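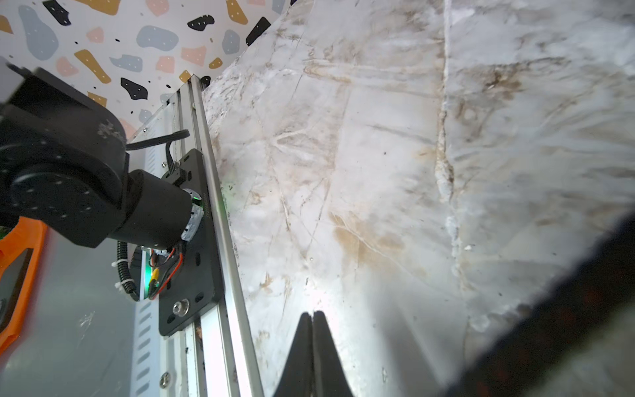 May 17, 2025
Mugo pull-along, wheels and clacker

Finally got the Elberg wheels on Mugo and wow, what a difference! In March we were still on the flat rubber-rimmed set and he tipped over every time the cord went sideways, and toddlers pull sideways ALL the time. They walk three steps, look back to see if he's coming, turn a corner without meaning to, and over he goes. The Elberg wheels are a bit wider and have a soft rounded edge, so he leans, thinks about it, and comes back up. I pulled him round the table legs for 20 minutes this morning and had far too much fun doing it.

Weight as built, with the new wheels and the birch clacker: 333 g. Lighter than I was expecting, and I'd still like the weight lower down. Teodoro wants to try a thicker belly plate and a thinner back. Same shape from the outside, so the paint template stays as it is. Yes please.

Clacker. I love this thing. The ears lift on a cam on the rear axle and drop back onto the body, one after the other, so you get a clip-clop and not a rattle. On the old cam both ears came down together and it sounded like somebody dropping a spoon. We turned the second lobe a half turn and there it was, a little walking noise! Ariel came in from next door to ask what it was, then took Mugo off down the hall and I had to go and get him back.

Still too loud on bare floor, though. On carpet it's lovely. I glued a dot of felt under the left ear and left the right one bare, and now the two steps have different voices, a soft one and a woody one. Keep this. Try felt on both too, just so we've heard it.

Finish: ears and nose sanded to 800 and oiled. The nose feels wonderful. Ears raised a bit of grain after the first coat and will need another go. The milk paint on the saddle is nice to look at but it picks up every thumbprint, so I want to see it with oil over the top before we settle on it.

Cord. The Flosico cotton cord came in and it's much nicer in the hand than the nylon, soft but not floppy. It goes through the 5 mm hole in the chest without a fight, and the knot sits up inside where little fingers can't pick at it. I cut this one short. A longer cord is easier for a grown-up to pull, but we're not making him for grown-ups, and I don't want a loop of any kind on the end. Bead or no bead is still open. I'm for a big flat wooden disc, something a child can hold in a whole fist.
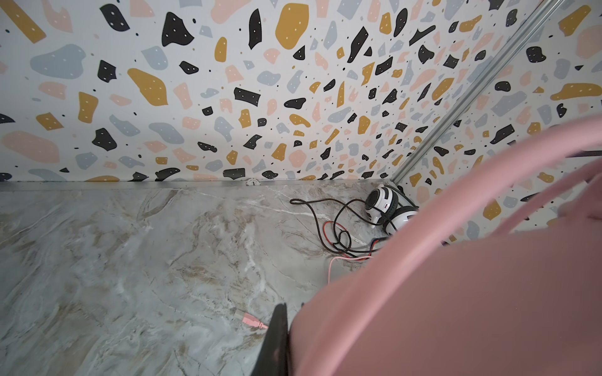
Peninah read this far over lunch and says the disc is a good idea but it has to be too big for a mouth, and to run it through the small parts cylinder before anybody falls in love with it. She also thinks the cord should come off the chest a little lower, so that he stays down when he's yanked. Fair on both. I moved the hole down on the drawing and will drill a spare body on Monday.

She's right about yanking, by the way. I tried it after lunch with short hard tugs, the way a two-year-old does it when he's stuck behind a chair, and the front wheels hop. It doesn't tip him but it looks rough, and the ears miss a beat. With the cord held low against the chest with tape, the hop was nearly gone. So easy!

Axles. Rear one is fine. The front one has some side play that I can feel with a thumbnail. I swapped the washer for a thicker one and he got stiff, then went back to the thin one. Somewhere between the two there must be a washer with our name on it. Aparecida has a drawer of odd ones and I'm to help myself.

Wheels again. They came off the tree with a faint line around the rim. I can't feel it, and it has no effect on rolling, but on the dark stain it shows. Either sand before staining or use the light stain. I like the light stain better anyway, he looks friendlier.

Jollusstead playgroup have said yes to having him for a morning once the pull tests are done and written up, which I'm thrilled about. Mwende will go along. What I want to know from her: do they pull him, or do they pick him up and carry him? My own two carried every pull toy they ever had, under one arm like a loaf of bread. If that's how he gets used then the belly has to be comfortable to hold, and right now the axle blocks stick out and dig in. And do they notice the ears are moving, or only hear them? I'd love it if somebody sat down and turned the wheels by hand to see.

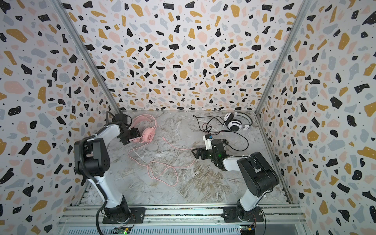 Marble-patterned floor, both arms on the rail.

To do
Spare body with lower hole
Felt on both ears, listen on bare floor and on carpet
Disc, two sizes, small parts check before anything else (Peninah)
Belly plate, thick version (Teodoro)
Front washers, ask Aparecida for the drawer
Round over the axle blocks
Second coat on the ears
Order more Flosico cord, the natural color, and ask if they do it in yellow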